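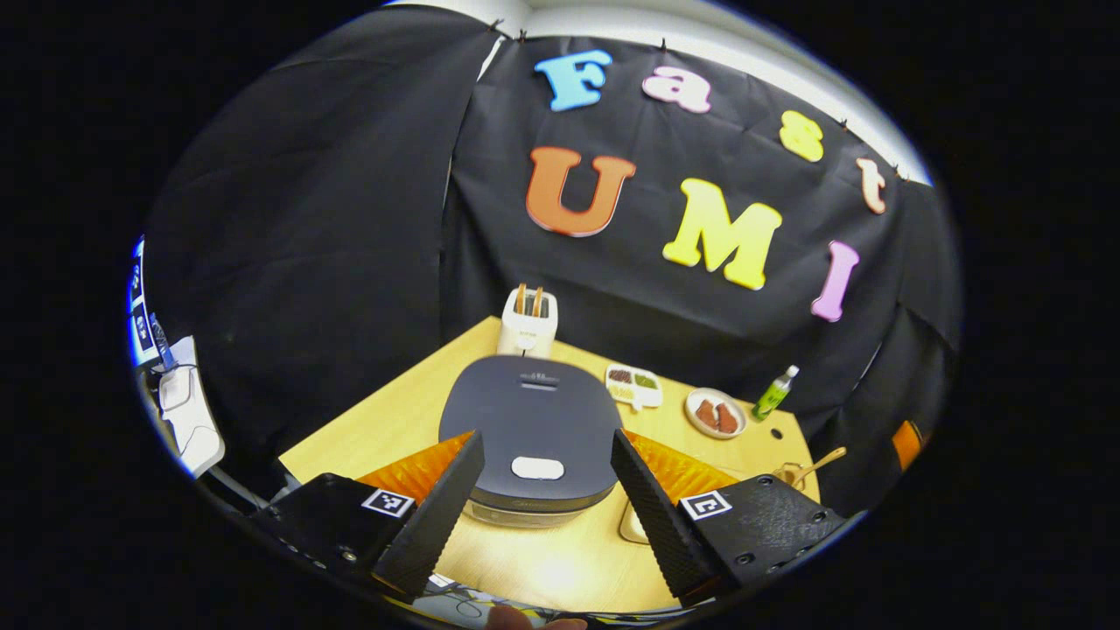 28 July 2022
Notebook entry, Marjorie Garside

Breakfast table day, and I have to say I enjoyed it more than the drawer-and-shelf week, which was all fiddling and no smell of toast. Enda Mulligan and I spent the morning deciding where everything ought to live, and I want to get it written down while I still remember why.

Toaster goes at the back left. We tried it nearer the front first and it hid half of what was behind it, and I kept reaching over it with my sleeve (not a good habit around toasters, as Enda pointed out more than once). Two slices in, standing up. Rice cooker in the middle, in front of the toaster, with the vent grille toward the back and the white handle toward whoever is working. I like it there. It's a big lump of a thing and it makes the rest of the table easier to judge by eye.

Everything small is on the right: the white divided tray with the condiments, then the round plate with the two reddish-brown pieces side by side, and the green bottle with the white cap out past the plate. Spoon and cup at the front right, with the spoon leaning over the cup. Ruairí Gallagher would like the spoon lying flat and I can see his argument, but people don't lay a breakfast that way in any house I've been in, so it leans for now and we can quarrel over it in September.

The light wood top looks lovely against the black cloth, much warmer than the old gray one. The cloth still hangs in folds and I'd like to steam it, if Senan can remember who borrowed the steamer. The foam letters can stay as they are. I'm fond of the colors.

To do: put 3 spare spoons in the box marked Taren. Ask Eoin whether the cooker lid needs wiping down with anything special. Table legs want leveling again, I wedged one with folded card and it won't last.

Enda ate the leftover bread.

Last updated by M. Garside, tray and plate order added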